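Camedton Automation Users Forum
Board: End Effectors and Hands
Topic: Multi-finger hand or two-jaw gripper for the kitchen benchmark?

m_sugawara
Our group at Lindton is preparing a purchase recommendation for a two-arm cell. Before committing funds, we are comparing the Lulletti hand with the Leinonen two-jaw gripper in simulation. Each was given 139 trials on the same produce-handling task, with identical arm controllers. The hand dropped the item in 14 trials and the gripper in 4. I would welcome comments from members who have run a similar comparison.
Mio Sugawara

rseppala
The result is consistent with our own experience. A two-jaw gripper has fewer contacts to solve, and simulators favor it for that reason. I would not base a purchase on drop counts alone. Were the friction settings the same for both?
Reijo Seppälä

m_sugawara
They were. The contact solver settings were also left unchanged between runs.

cellplanner2
I must disagree with the previous reply. If the gripper drops fewer items under equal settings, the burden of proof rests with the hand. It costs more, and its controller has far more joints to tune.

rseppala
That holds for a single task. The benchmark also includes plates and pot handles, and a parallel jaw approaches those from very few angles. I would ask to see the grasp poses before drawing a conclusion.

m_sugawara
A render from the hand series is attached. The right hand is closed over the tomato on the cutting board, and the left is held open over the plate.

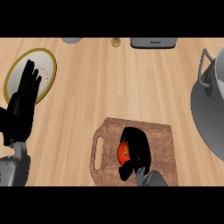

Most of the drops came during the lift, when the thumb lost contact first. We intend to repeat the series with a slower closing speed – the arm trajectories will stay as they are.

cellplanner2
Please report the cycle times as well. A slower close may cost more than it saves.

rseppala
Agreed on that point. I would also run the gripper again at the reduced speed, so that the two series remain comparable.

m_sugawara
Both requests are noted. Results for the 2 series will be posted in this topic in May.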